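I bought the Diltuteck folding work table in September to replace a desk that was too deep for the back bedroom. It has been used most days since then, mainly for sewing, paperwork and the occasional jigsaw puzzle. I paid $310 for it with the longer legs, which cost extra. The Gauthier table I was also looking at was cheaper but would not fold with its crossbar attached.

## Delivery and assembly

It came in two boxes, and the second was a day behind the first. The top was in the late one, so I couldn't do much until then. The hardware bags are numbered and the numbers match the instructions, except for bag 4, which the booklet calls bag 5 on one page.

Putting it together took an evening. The supplied hex key is too short to get a full turn near the crossbar. Use your own if you have one. I had to take one leg bracket off again and turn it around, as the drawing shows it from underneath and doesn't say so.

Two people are needed to flip it over at the end. My sister-in-law, Vesela Lazarević, took the other side and we had it standing in a minute or so.

## Stability

With the crossbar tight, there is very little side-to-side movement. Front to back is not as good. My sewing machine makes the table shake at full speed, enough to walk a pair of scissors toward the edge. Pushing the table against the wall fixed most of that.

The feet screw in and out for uneven floors. One of mine has worked loose twice - a turn by hand puts it right.

The listing says it holds up to 200 pounds. I haven't tested that and don't plan to. A machine, a box of patterns and my elbows are no trouble for it.

## Folding

The legs fold one side at a time. You press a catch and swing the pair in. The left catch is easy and the right one needs a hard push with the thumb. I wrote to Diltuteck about it and they suggested a drop of oil on the pivot, which helped a little.

Folded, it goes behind the bedroom door with an inch or so to spare. It is heavy enough that I would not want to do this every day. In practice I fold it when we have guests.

## The top

I went back and forth on the finish. The darker one hides marks better, according to the other reviews, but the room gets little light and I went with the pale one. The grain is fine and mostly straight, with a few darker swirls, and the surface is smooth and matte. Fabric slides over it easily. Paper does too, so I keep a mat down for cutting and writing.

A damp cloth is enough for cleaning. Chalk came off the first time. Ballpoint needed some rubbing, and I can still find the place if I look for it.

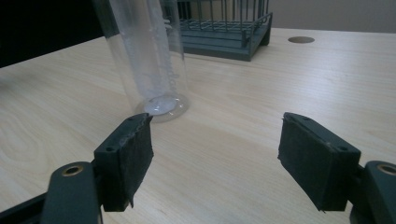

## Who it would suit

I would buy it again for a small room where the table has to be put away now and then. For a heavy machine used all day, I'd look at something with fixed legs. The Orkov one at the fabric store felt firmer when I leaned on it, but it doesn't fold at all.

Four stars. The missing one is for the right-hand catch and the hex key.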